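# ロボットの手は、どうやってものをつかむの?

つくえの上に消しゴムがひとつあるとします。ちょっと手をのばして、つまんで、筆箱に入れてみてください。

はい、できましたよね。一秒か二秒くらいだったと思います。そのあいだ「親指をあと少し右に」とか「力はこのくらい」とか、頭の中でいちいち考えましたか? 考えませんよね。わたしもです。朝、ねぼけながら歯ブラシをつかむときなんて、目もちゃんと開いていません(それでもちゃんと歯ブラシをつかんでいるんだから、人間の手ってすごい!)。

ところが、同じことをロボットにやってもらおうとすると、とたんに大仕事になります。わたしはフリルクサイド(Flirkside)という小さな工房で、ロボットの「手」をくらべる仕事をしています。くらべるというのは、いろいろな形の指をつけかえて、同じものを何回も何回もつかませて、どれがどんなものに向いているかをしらべること。じみな仕事です。でも、けっこう楽しいんですよ。

今日はその話をします。長いので、とちゅうでおやつを食べながら読んでもだいじょうぶです。

## まず、ことばをふたつだけ

むずかしいことばは少なめにしますが、ふたつだけおぼえてください。

ひとつめは**グリッパー**。ロボットの「つかむところ」のことです。英語の「グリップ(にぎる)」から来ています。野球のバットのにぎるところもグリップといいますよね。あのなかまです。

ふたつめは**アーム**。これは「うで」です。グリッパーは、たいていアームの先っぽについています。うでが動いて手をものの近くまで運び、手がつかむ。このへんは人間といっしょです。

わたしたちが使っているアームには「ジェスターノ(Jestano)」という名前がついています。右うでと左うでがあって、それぞれの先にグリッパーがついています。工房ではよく「ジェスの左手、ちょっと見て」なんてよびかたをします。

## 指は二本でいいの?

見学に来た子に、いちばんよく聞かれるのがこれです。

「どうして指が二本しかないの? 五本のほうがいいんじゃないの?」

いい質問です! わたしも工房に入る前はそう思っていました。人間の指は五本だし、五本あればピアノもひけるし、じゃんけんもできます。

でも、ためしに自分の手で、親指と人さし指だけを使ってくらしてみてください。消しゴム、つまめます。えんぴつ、持てます(書くのはちょっとたいへん)。ノートのページ、めくれます。せんべい、食べられます。思ったよりいろいろできるでしょう?

指が多くなると、指を動かす部品もふえます。動かす命令もふえます。五本の指がおたがいにぶつからないように気をつけなくてはいけません。そのかわり、二本だったら「ひらく」と「とじる」だけでかなりのことができます。こわれたときに直すのも早いです。

とくいなことをひとつにしぼった手、と考えるとわかりやすいかもしれません。おはしだって二本ですしね。おはしで豆をつまめる人は、二本指の名人です。わたしは豆がにがてで、いつもお皿の外に飛ばします。

## わたしたちがくらべた四つの手

さて、今回くらべたのは四種類です。名前は工房で勝手につけたあだ名なので、図かんをさがしても出てきません。

### 三角さん

先が細くて、根もとにいくほど太くなる、三角形の二本指です。色はまっ黒。先が細いので、ものとものの間にするっと入れます。小さなボタンやクリップをつまむのがじょうずです。

にがてなのは、まるくて大きいもの。先っぽだけでみかんをつまもうとすると、みかんがくるっと回ってにげます。みなさんも、つまようじ二本でみかんを持ち上げようとしたら、たぶん同じことになりますよ。

### ひらたさん

指の内がわが広くてまっすぐな、定規のような二本指です。箱をはさむのがとくい。積み木もとくい。ぴたっと面でくっつくので、持ち上げたときにぐらぐらしにくいんです。

ただ、幅があるせいで、せまいところには入れません。ならべた積み木のまんなかのひとつだけを取って、とたのむと、両どなりの積み木にごつんと当たります。積み木のほうが全部たおれて、はい、ならべなおし。わたしはこの「ならべなおし」を何回やったことか……。

### ふわさん

やわらかいゴムでできた指で、セディディエ(Cedidier)という会社が作っています。さわるとぷにぷにしています。つかむとき、指のほうがものの形に合わせてまがってくれるので、形のばらばらなものに強いです。トマトもピーマンも、つぶさずにつかめます。

にがてなのは、つるつるした重いもの。ガラスのビー玉をいっぱいつめたふくろを持ち上げようとして、ずるずるずる……とすべりました。

### ぺたさん

指のない、吸いつくタイプです。タコの吸盤をそうぞうしてください。空気を吸って、ぺたっとくっつきます。紙の箱やプラスチックの板みたいに、平らでつるんとしたものなら、だれよりも早い!

でも毛糸のぼうしはだめです。毛糸のすきまから空気がもれてしまうので、いくら吸ってもくっつきません。ぺたさんが毛糸のぼうしの上で「スーーー」と鳴っているのは、なんだかストローでジュースの残りを吸っているときの音に似ています。

## ロボットの目はどこにある?

手の話ばかりしてきましたが、つかむためには「見る」こともいります。

人間の目は顔についています。ロボットの目はカメラで、カメラは好きな場所につけられます。天井につけてもいいし、つくえの横に立ててもいいし、なんなら手首につけてもいい。

手首に目があったら、どんなふうに見えると思いますか?

ちょっとやってみましょう。つくえの前にすわって、つくえの面すれすれまで顔を下げます。そうして、あごの下あたりから指を二本、前につき出します。目の前につくえがひろーく見えて、下のほうから自分の指がにょきっと出てくるはずです。ロボットの手もとのカメラから見たけしきは、まさにそんな感じになります。

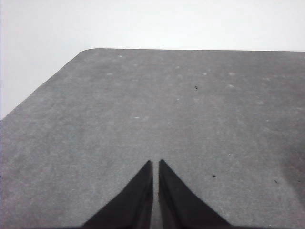 *ロボットの左手の近くについた小さなカメラから見たつくえ。下から出ている黒い三角が、二本の指です。*

指のあいだに、ほそーいすきまがあるのに気がつきましたか? 少しだけひらいているんです。すきまの向こうには、つくえの灰色がちらっと見えています。

こういう手もとのカメラのいいところは、手とカメラがいっしょに動くことです。手が右に行けば、目も右に行きます。手がものに近づけば、目も近づくので、ものが大きく見えてきます。そして、指はいつも画面の同じあたりにいます。だから「ものが指の先の前まで来たぞ、よし」というのが、とてもわかりやすいんです。

いっぽう、こまるところもあります。近くを見るのはとくいでも、ちょっと横にあるものは見えません。懐中電灯をつけて暗い部屋を歩くときみたいなものです。てらしたところしか見えないので、ほかのところに何があるかは、手を向けてみるまでわかりません。だから天井のカメラにも手伝ってもらうことがあります。天井のカメラが「あのへんにあるよ」と大ざっぱにさがして、手もとのカメラが最後のこまかいところを見る、という分担です。

## 小さな点は、ごみ? それとも大事なもの?

もうひとつ、目の話です。

さっきの写真のつくえには、よく見ると、小さな黒い点や、うすく白っぽい点がぽつぽつあります。パンくずみたいにも見えるし、小さな穴みたいにも見えますね。わたしたち人間は、こういう点を見ても、ふつうは「まあいいか」と気にしません。消しゴムをさがしているときに、パンくずをつかもうとする人はいませんよね。

でもロボットの場合は、「点は気にしなくていいよ」ということもおぼえてもらわないといけません。これがなかなかむずかしい。画面にうつった黒い点が、つくえのよごれなのか、それともつかんでほしい小さなねじなのか。大きさだけではわからないことがあるんです。

前に、三角さんがつくえのしみを一生けんめいつまもうとしたことがありました。すうっと下りて、指をとじて、持ち上げる。もちろん何も持っていません。すると、もういちどすうっと下りて、指をとじて、持ち上げる。とてもまじめな顔で(顔はないんですけど、そんなふうに見えるんです)、同じしみに七回もいどんでいました。さすがにかわいそうになって、わたしが止めました。

それから、明るさも大事です。部屋の中でも、明るいところとかげになるところがありますよね。同じ灰色のつくえでも、かげのところは色がこく見えます。人間は「かげだな」とすぐわかりますが、カメラがとらえるのは色のこさです。そこに何か黒っぽいものが置いてある、とまちがえることもあります。わたしたちは実験のとき、カーテンをしめたりあけたり、ライトを動かしたりして、わざといろいろな明るさをためします。

## 頭のほうは、どうなっている?

手があって、目があって、あと足りないのは「頭」ですね。

見たものをもとにして「右へちょっと動け」「そこで指をとじろ」と命令を出すところを、**コントローラー**といいます。あっ、ことばはふたつだけって言ったのに、三つめを出してしまいました。ごめんなさい。ゲームで手に持つあれと同じ名前ですが、ここではロボットの中で命令を出す箱のことです。

うちの箱は「トート(Tóth)」という名前です。トートは一秒のあいだに何回も何回も、指の位置をたしかめて、命令を出しなおします。みなさんが自転車に乗るとき、たおれそうになったらハンドルをちょこっと動かして直すでしょう? あれをずっとやっているんだと思ってください。

トートの設定でいちばんなやむのは、指をとじる力です。弱すぎると落とします。強すぎるとつぶします。ゆでたまごのときは、ちょうどいいところを見つけるまでに、つくえがたまごサラダみたいになりました。あのにおいは、窓をあけてもなかなか消えなかったなあ。

力をかえられるように、指のとじかたも二とおりためしました。ひとつは「ぱちん」とすばやくとじる方法。もうひとつは、はじめはすばやく、ものにふれたらゆっくりになる方法。時間がかかるのは二つめのほうですが、やわらかいものはこちらがうんとじょうずでした。木のブロックなら「ぱちん」でへいきです。

## 2,000回つかんでみました

では、いよいよ実験の話です。

四つの手で、それぞれ500回ずつ。500かける4で、2,000回です。つかんでもらったのは、積み木、スポンジ、プラスチックのスプーン、小さな箱、ミニトマト、ペンのふた、などなど。ひとつの手だけがずるをしないように(ロボットはずるをしませんが)、どの手にも同じものを同じ回数ずつ出しました。

「成功」のきまりも先に決めました。

- つくえから持ち上げる
- 三つ数えるあいだ、落とさない
- となりのかごにそっと入れる
- つかんだものをつぶさない

この四つが全部できたら、まるをひとつ。どれかひとつでもできなかったら、ばつです。

きまりを先に決めるのは、とても大事です。エルフリーデ・エンゲルハルトさん(工房の先ぱいで、いっしょに実験をしています)は、わたしがこっそり「今のはおまけでまるに……」と言いかけると、だまってきまりの紙を指でとんとんとたたきます。はい、ばつです。ミニトマトの汁がたれていましたから。

けっかは、全部あわせて成功が1,767回でした。

多いと思いますか? 少ないと思いますか? わたしは、はじめて数字を見たとき「おお!」と声が出ました。けれどエンゲルハルトさんは、成功のほうは見ないで、まっすぐばつの表をめくりはじめたんです。「どこで落としたの?」って。

それで、わたしもいっしょに見ました。ふわさんのばつは70回。その多くがプラスチックのスプーンでした。スプーンの持つところはつるつるで細いので、ぷにぷにの指だと、にゅるっとにげてしまうんですね。三角さんのばつは、まるいミニトマトのところにかたまっていました。ひらたさんは、かべぎわに置いたペンのふた。ぺたさんは、スポンジ。穴だらけですもんね、スポンジ。

ばつの表を見ていると、手のせいかくがわかってきます。通知表みたいでちょっと気のどくですが、でも、つぎに何を直せばいいかがちゃんと書いてあるんです。

## それで、どの手がいちばん?

これも見学の子にかならず聞かれます。「けっきょく、どれが一番なの?」と。

うーん、と、いつもこまってしまいます。ねじをならべる工場なら三角さんをすすめます。箱を積むならひらたさんかぺたさん。やさいを運ぶならふわさんです。台所にだって、おたまとフライ返しとトングがありますよね。みそしるをトングでよそう人はいません(やってみたい人は、お父さんかお母さんがいないときに……うそです、やらないでください)。

ただ、わたしのお気に入りなら言えます。三角さんです。せまいところにすっと入って、小さなものをちょんとつまむ動きが、鳥のくちばしみたいでかわいいんですよ。エンゲルハルトさんはひらたさんが好きだそうです。お昼ごはんのときに、よくこの話でもめます。

## おうちでできる実験

ロボットがなくても、手のくらべっこはできます。用意するのはこれだけ。

- わりばし
- 洗たくばさみ
- トング
- スポンジを小さく切ったもの二つ
- つかむもの(消しゴム、ビー玉、ティッシュ、コイン、マシュマロなど)
- 紙とえんぴつ

やりかたもかんたんです。

1. 紙に表を書きます。横に道具の名前、たてにつかむものの名前をならべます。
2. どうなったら「まる」にするか、先に決めて紙のすみに書きます。
3. わりばしで、ひとつのものを十回つかみます。まるの数を表に書きます。
4. ほかの道具でも同じようにやります。
5. スポンジは、親指と人さし指に一つずつ輪ゴムでとめてから使います。輪ゴムはきつくしないでね。

ビー玉は、小さい弟や妹がいるおうちでは使わないでください。口に入れるとあぶないので、かわりに大きめのまるいものにしましょう。わりばしを持って走るのもなしです。

なれてきたら、片目をつぶってやってみてください。急にむずかしくなります! ものまでのきょりが、片目だとわかりにくいんです。カメラがひとつだけのロボットの気もちが、ちょっとだけわかると思います。

それから、部屋を少し暗くしてみる。つくえと同じ色のものをつかんでみる。白い紙の上の白いボタンなんて、けっこう見落としますよ。

コインをつまむのがむずかしかった人は、つくえのはしまでコインをすべらせて、はみ出したところをつまんでみてください。これは三角さんにもおぼえてもらったわざです。つくえのはしがどこかを手もとのカメラで見つけて、そこまでコインをおして、ちょん。はじめてうまくいった日は、工房じゅうで拍手をしました。

## つぎにやること

四月からは、右手と左手にちがう指をつける実験をはじめます。左手は三角さんのままで、右手はふわさん。左手でふくろの口をつまんで、右手でトマトを入れる、というのが目標です。

今のところ、左手がふくろをひらくと、右手が入れる前に左手がふくろをはなしてしまいます。ひらいて、はなす。ひらいて、はなす。トマトはまだ一つも入っていません。トートの命令の順番を、エンゲルハルトさんと今日も直しているところです。

おうちの実験で、どの道具がマシュマロに強かったか、フリルクサイドに来たときに教えてくださいね。わたしの予想は、スポンジの指です。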